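## 4. The Sorting Bench at Grukthorpe

The returns hall at Grukthorpe takes in goods that customers have sent back and decides, item by item, what happens to them. Before the change, the sorting bench was staffed by six people per shift. Each picked an item from a tray, looked it over, and put it in one of the outgoing bins. The arm now does the picking.

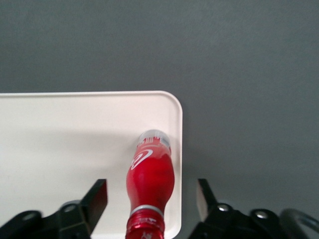

**Figure 4.** Wrist view at the bench, with a red plastic bottle lying on the white tray and the two black fingers on either side of its cap and lower neck.

### 4.1 How the work was divided

The arm was installed by Semico and runs on software from Stakau. It handles items one at a time. When it is unsure of an item, it stops and the tray is flagged on a screen at the end of the bench. A sorter then walks over, deals with the item by hand, and presses a button to release the arm.

Management described this as taking the lifting and reaching out of the job. The sorters mostly agreed with that part. Several had sore shoulders from the old bench and said the first weeks were easier on them. What they had not expected was how the day would feel once the steady rhythm was gone. Under the old setup a sorter handled an item, then the next one, and the pace was set by hand. Under the new one there were quiet stretches, then several flags close together.

We logged 466 flags over the observation period. Of these, 220 were for bottles and other rounded containers. Sorters put this down to shape and shine. A bottle lying on its side may roll when touched, and a glossy surface throws highlights that change with the angle of view. We did not test either explanation, and the Stakau log records only that the item was flagged.

### 4.2 Learning what the arm would refuse

Within a short time the sorters could tell which trays would come back to them. They began to lay items out with the arm in mind. Bottles were set apart from other goods, away from the corners of the tray, and turned so the fingers could close across the narrow part. None of this was in the written procedure, which said only that items should be "placed flat and separate."

Florêncio Loureiro had worked the bench longer than anyone else on his shift. He explained his own practice on a Tuesday, shortly after the start of work:

> "If I put it down any old way, I'll see it again in a minute. So I put it down right. But that's my time, and it goes on the screen as the machine's pick."

His last remark points to a problem we heard about from others as well. The bench reports a pick rate for the arm and a flag count for the shift. Time spent laying out trays appears in neither number. A shift that prepares its trays with care shows a good rate for the arm and few flags, which to a reader upstairs looks like a shift with little to do.

### 4.3 Staffing and the question of skill

By May the bench had gone from six sorters to four. The two who left the bench were moved to packing – at the same pay, though with later hours. Those who stayed were given the title of cell operator and one afternoon of training, most of it on safety stops and how to clear an error code.

Interview answers on skill were mixed. Some operators said the job had become more interesting, since they now had to understand why a pick failed. Others said the judgment they used to be known for, such as spotting a loose cap or a refilled bottle by its weight in the hand, was used less often. The arm does not report on these things. An item that looks fine goes through, and operators told us they sometimes pulled items from the tray before the arm reached them because something felt off when they set them down.

The site's maintenance contractor, Igwe, visits every second week. Between visits, small adjustments are made by whoever is on shift. Operators kept a paper notebook for this, hung from a hook by the screen. It had passed 100 entries when we copied it, and most were short: which goods to keep back, which error could be cleared safely, when to call. The notebook is not part of the handover form. Two of the shift leads we spoke to did not know it was there.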